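Rapport d'avancement intermédiaire : long métrage « Gresia »
À l'attention de Samah Gaber, fonds Degefa
Production : Hatska. Période couverte : de la fin du tournage au mois de mai 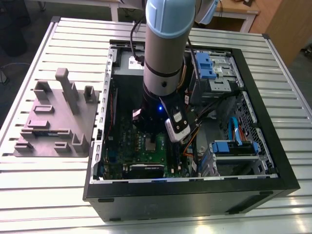 Le montage image de « Gresia » en est à sa troisième version, que nous appelons la version 3 faute d'avoir eu la force de lui trouver un nom. Elle dure encore trop longtemps pour une comédie et pas assez pour qu'on puisse la vendre comme une fresque. Hanne Partanen a resserré toute la première partie, jusqu'à l'arrivée du beau-frère, et il faut reconnaître que les scènes respirent mieux depuis qu'on en a retiré les respirations. Le calendrier a souffert du côté du matériel. Les rushes étaient sauvegardés en double, comme le prévoit l'annexe de la convention, que nous avons donc lue. Le retard imputable à cet épisode est de six jours ouvrés.

Tournage

Le plan de travail a été tenu, à l'exception de la séquence du bac, tournée par un vent que le scénario ne demandait pas. Rhona Innes a préféré garder les prises et réécrire deux répliques pour que les personnages se plaignent du temps. La séquence y gagne. Nous avons en revanche renoncé à la poursuite à vélo, qui figurait dans le dossier déposé chez vous et qui vous avait plu, si nous en croyons l'avis du comité de lecture. Elle est remplacée par une dispute dans une cuisine, moins chère et nettement plus violente.

Dougal Cowie, dans le rôle du père, a appris l'accordéon comme convenu. On l'entendra dans une seule scène, par décision unanime du montage et du son.

Postproduction

Les montages parole et effets commenceront dès le verrouillage de l'image. Tapio Juntunen a remis cinq maquettes musicales sur les six prévues, et la dernière doit accompagner une fin que nous n'avons pas encore choisie. Deux fins existent, toutes deux tournées. Dans la première, la famille garde l'hôtel. Dans la seconde, elle le vend et part au restaurant. Rhona défend la seconde, Hanne la première, et la production défend celle qui sera prête.

L'étalonnage est réservé chez Radance. Les fichiers d'essai sont revenus vendredi avec une remarque polie sur la couleur du salon, que le chef décorateur avait choisie exprès et qu'il ne souhaite pas voir corrigée.

Budget

Le poste postproduction présente un dépassement de 2 404 euros, composé de la réparation du poste de montage et de la location d'un poste de remplacement. Nous proposons de l'absorber sur la ligne « cascades », devenue disponible avec l'abandon des vélos. Ce transfert demande votre accord écrit et le formulaire est joint. Aucune autre ligne ne bouge, y compris celle des repas, malgré les pressions exercées par l'équipe machinerie.

Ce que nous attendons de vous

Votre accord sur le transfert, d'abord. Ensuite, vos remarques sur la version 3, dont le lien vous parviendra par courriel séparé avec un mot de passe que nous tâcherons, cette fois, de ne pas changer le lendemain. Le son y est provisoire et la musique du générique appartient à quelqu'un d'autre. Merci de ne pas vous y attacher.

Prochaine étape : projection de travail avec les deux fins, puis verrouillage de l'image et remise du second rapport, accompagné des justificatifs comptables.

Pour Hatska, la production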